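Burnon newsletter, 2018-09-25

Reeds on the wall, red stone on the table

Dear readers,

In the last letter I promised to write about patterned walls together with patterned stone. After the April letter I received many questions on this subject, and most of them were the same question in different clothes: "I have a marble table with a lot of veins. Must my wall now be plain?" My short answer is no. The longer answer is below, and I hope you have a cup of coffee near you.

Let me start with the stone. A reddish-brown marble with white and pale pink veins is a strong guest in any room. The veins go where they want, they divide like small rivers, and when the surface is polished to a gloss it also takes the light from the window and gives it back to you. Many people are afraid of it. They buy such a top because they love it in the stone yard, and then at home they try to make everything else disappear. The walls become white, the chairs become white, the lamp is white also. After this the table looks like it came to the wrong address.

I think the table needs company. My colleague Tahira Dhanial, who cuts all our wallpaper samples in the Dodudby shop, has for a long time put the red stones together with pale grey papers, and I have to say she convinced me. Grey is calm, and the red becomes warmer beside it. But she does not take a flat grey. She takes a paper with a slightly rough face and with big drawings of plants on it, grass blades and reeds and branches with leaves, only as shadows, in a darker grey.
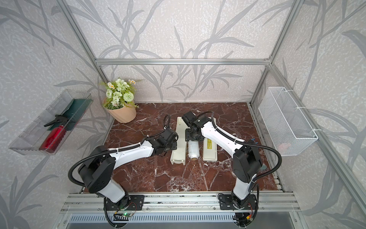 Why do I like big shadows more than small flowers? With a small flower the eye tries to read every one, and at the same time it tries to follow the veins in the stone, and it gets tired. A large silhouette is read in one moment. It also helps when the plants lean to one side and go across the wall diagonally, as if there is wind. The veins have no direction at all, so the wall gives the direction and the stone gives the details. They do not do the same work.

In our collection the paper of this kind is called Flusura, and the number to ask for is 1757. I do not want to sell it to you by force – there are similar papers from other makers, and the advice is the same for all of them.

Some practical things now, which I learned mostly by doing them badly first.

Take the sample to the table, and look at it standing up. I see so often that people lay the wallpaper flat on the stone and decide like this. But the wall will stand behind the table and it will have another light. Fix the sample with a bit of tape, go back a few steps, and look in the morning and again with the lamps on. A pale grey-white can be a little blue at noon and nearly cream in the evening.

Ask for a large sample. From a small piece of a big pattern you learn only the color. You can get one leaf and half of a stem, and you will think the paper is almost empty. Tahira cuts large ones on request, please only tell her in your message that it is for Flusura.

Plan the corners before you open the paste. When the pattern continues from the back wall to the side wall, a good match in the corner is worth the extra paper. With large plants a mistake is easy to see, because a reed which stops suddenly looks broken. I hang first the strip that people will see from the door, and I go from there to both sides. Then the bad joint, if there must be one, comes in the darkest corner.

Textured paper does not like the hard roller. It presses the surface flat and leaves shiny places, and these you will see every evening when the light comes from the side. A soft brush is slower, but it is kind to the paper.

For the marble my rules are few. Lemon, vinegar and wine should be wiped away at once, as they eat the polish and leave a dull mark which no cloth takes away. For every day a soft cloth with warm water and a drop of neutral soap is enough, and after it a dry cloth. On a glossy dark stone the dried water leaves marks, so please do not forget the dry one. If you already have a dull ring, do not begin to sand it yourself. I did this one time with 600 paper on a small side table and I made a dull ring into a dull plate. The people at Qureshi, the stone workshop behind the station, repaired it for me and they were polite about it.

What about metal? Several readers asked if brushed aluminum can stand in the same room with the red stone. Yes, and very well. Aluminum is near to the grey of the paper and it makes a clean line where the wall ends. I would stay away from yellow brass in this case, it begins to fight with the pink in the veins. But this is taste, and my wife has another opinion and a brass lamp.

We have 17 large samples of Flusura ready in Dodudby at the moment. You may borrow one for a week without paying. If you want to have it by post, write to Tahira and give your full address, also the floor, please.

In the next letter I will write about linen curtains and why I always buy too little of the fabric.

With kind greetings,
Heino Lepik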